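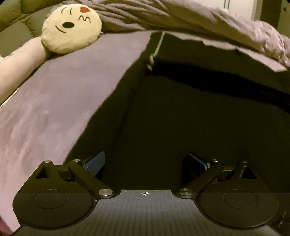

Wikside Community Forum > Singing > Choirs, choruses and other group noise

Thread: Memorizing vs. folders for the spring concert

altoinexile
Started September 16, 2026

Our director has announced that the May concert will be entirely off book. All of it. Eleven pieces, one in Latin, one in a language the composer made up, and a folk song arrangement where the altos sing "loo" for four pages and then "lah" for one bar, which I get wrong with the music in my hand.

I've sung with this group (community chorus, no auditions, 44 of us on a good night) for six seasons and we have always had folders. Nice black folders with the little elastic strings. Now I'm told the folders are "a wall between us and the audience." I liked the wall. I paid for the wall.

Has anybody's chorus made the switch? Did people quit? Is there a way to learn this stuff at 58 that isn't just playing the practice tracks in the car until my husband moves out?

bassline_barry
We switched three years ago. Four people quit, two came back, and one of the two was me.

It does sound better. I hate saying so. When everybody is looking up, the cutoffs land together, and the director can do something with the tempo without sending a memo first.

Practice tracks in the car are fine but they only teach you to sing along with practice tracks. Write the words out by hand, from memory, and see where you stop. Where you stop is what you don't know.

tenor_shortage
Hard disagree with the whole movement. Professional choirs record and tour with folders all the time and I've never felt walled off from one. What I have felt is sorry for a community chorus with eyes like headlights, trying to remember whether verse three is the one with the shepherds.

The audience did not come to see your bare hands. They came because they're related to you.

Muireann Gallagher
I direct a small women's ensemble (18 voices), so I'm the villain of this thread. Hello.

I'd never ask for eleven pieces. We do five from memory and the rest in folders, and I announce the five in September so there's time to be annoyed and then learn them. The ones I pick are the slow ones with not many words, where the singing depends on listening across the group. Anything with a patter section stays on paper.

altoinexile, has your director said why all eleven? If it was said in a burst of feeling after the summer workshop, there may be room to talk.

altoinexile
It was absolutely said in a burst of feeling after the summer workshop. There was a guest clinician. There was swaying.

Muireann Gallagher
Ah. Give it two weeks.

descant_or_bust
Can we talk about the made-up language, please? Is this the Åberg piece? "Fliltus"? We did that last year and I can still recite the whole thing, including "raltis, raltis, om feray," which I said out loud at the dentist.

altoinexile
It IS Fliltus! And I can't keep the second page straight because every line begins with "raltis" and then goes somewhere different.

descant_or_bust
The trick with that one: the altos get the odd syllable every time the sopranos are holding. So don't learn it as words, learn it as "they hold, I move." The order of the endings is feray, solen, miru, feray again, and then the big one. I made up a story about a ferry and a melon. I'm not going to tell you the story because it isn't suitable for the sacred half of the program.

bassline_barry
The basses have one note in that piece. I have it memorized.

tenor_shortage
You came in early on it, though. I was there.

bassline_barry
I came in with conviction.

pagesofpages
Long-time reader, mostly I lurk. I'm the librarian for a chorus that has more than 3000 octavos in a church basement, filed by a system that died with its inventor, so please weigh my opinion with that in mind: I'd be delighted if everyone memorized everything and gave me the music back. In pencil only. With the pages in order.

Less selfishly, I'm a slow memorizer and I have a bad hip, and my director lets three of us keep a folder on the end of the second row. Not a soul in the audience has ever mentioned it. If your group takes all comers, it has to take the ones who can't hold eleven pieces in their head as well. I would ask for that out loud, at rehearsal, since I promise you there are six others hoping someone will.

tenor_shortage
This is the best post in the thread and I'm annoyed I didn't write it.

mezzo_forte_ish
Dissenting voice here, I love singing off book. I was terrified for a whole season and then at the concert I saw my sister crying in the fourth row, which I'd never have seen from behind a folder. (She says it was allergies. It was the Shaker tune.)

What worked for me:

Learn the last page first. Everybody knows page one. Page one will be fine.

Ten minutes before bed, lights out, singing in your head only. If I get lost I have to turn the lamp back on and look, and I'm lazy enough that it has made me very accurate.

Sing it once while doing something mildly irritating, like matching socks. If it survives socks it'll survive a concert.

Stop marking your score with paragraphs. I had whole novels in the margins and I was reading those instead of singing.

bassline_barry
I'd push back a little on bedtime. I tried that and had Handel in my head until three in the morning, fast movement.

mezzo_forte_ish
Pick a slower composer, Barry.

oldsoprano2
I'll say the unpopular thing. Half the people in any off-book chorus are mouthing. I know this because I was one of them for the entire 1990s. You find a strong singer, you stand slightly behind her, and you come in a hair late with your vowels. The sound is lovely because there are fewer of us making it.

Muireann Gallagher
I now need to go and lie down. I'm going to hear this at every rehearsal until I retire.

oldsoprano2
We can tell when you're looking, dear.

descant_or_bust
Wait, is this why my section leader stands sideways

altoinexile
OK, update for those who asked. Rehearsal was last night. I did what pagesofpages said and put my hand up, and I used my calm voice, which my section tells me isn't one. I asked whether folks who need a folder could have one. Long pause. Then five more hands went up, including a baritone I'd have sworn was asleep.

The new plan is seven from memory and four on paper, folders allowed on the ends of rows with no explanations required. Fliltus is still off book. The director says it would be "a different animal" on paper. I say it's a pretty strange animal either way, but fine.

The loo/lah song is on paper. I'll still get it wrong.

pagesofpages
Five! I said six. I'll take it.

tenor_shortage
Seven is still too many. Glad about the folders, though.

mezzo_forte_ish
Seven is a great number, you have until May, start with the last pages!!

bassline_barry
If anyone needs the bass part for Fliltus, I can send it in a text message.

altoinexile
descant_or_bust, I'm going to need the ferry and melon story after all. Private message is fine.

descant_or_bust
Sent. Don't read it at work.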